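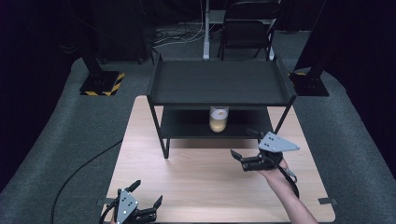 Planning the Indby Bench: What to Buy First
Project report, second semester
Larysa Kuzmenko, Busisiwe Naidoo, Arnar Sveinbjörnsson
Supervisor: Antonina Maksymiv

1. What we were asked to do

Our group had to plan a small manipulation bench for the teaching lab and work out how to spend $3000 on it. The bench will be used by next year's students for pick-and-place tasks with hand-held grippers, and later for one small arm if the money ever comes through. We called it Indby, after a cupboard label Arnar found and liked.

None of us had written a budget before. It was a lot more fun than we expected, and we all came away wanting to build the thing straight away!

2. How we made the list

We started by spending time at the bench we already have and writing down everything a session needs. Grippers came first, of course. After that the list got longer in ways we hadn't planned for – cables, a wrist strap for each operator, hazard tape for the post bases, a chair, somewhere to put the chair when it's in the way. Jars with lids turned out to be a great cheap test object, and a two-tier shelf makes even a simple reach more interesting, with the upper tray limiting how you can come in from above.

Busisiwe then sorted the list into things that stop work if they break and things that only slow it down. This changed our order quite a bit. We had spare cables near the bottom and they are now near the top.

3. Grippers

We compared the Ponska and the Molefe. Both open wide enough for our jars. The Ponska is lighter and Larysa could work with it for longer before her wrist got tired. The Molefe has a better trigger, but its spare fingers are sold only as a full set. We chose the Ponska, 2 units, so that left and right hands match and parts can be swapped between them.

4. The budget

Grippers, 2 units, with straps: $1980
Spare fingers and cables: $340
Table and floor covering: $361
Shelf units, jars and other test objects: $179
Hazard tape, clips, labels: $40
Held back: $100
Total: $3000

The table price is from Pokham and includes delivery to the loading dock, but someone still has to get it up the stairs. Uliana Kravchuk in the workshop offered us a used table as well. If it's flat enough we can move that money into more spares, and we would love to.

5. What we would change

We asked for quotes too late. Molefe took most of October to reply, and by then we had nearly finished the comparison using the numbers on their website. Next time we'd send every request in the first week.

We would also like to hold back more than $100. Antonina suggested taking it from the test objects, and Arnar has already offered to bring jars from home.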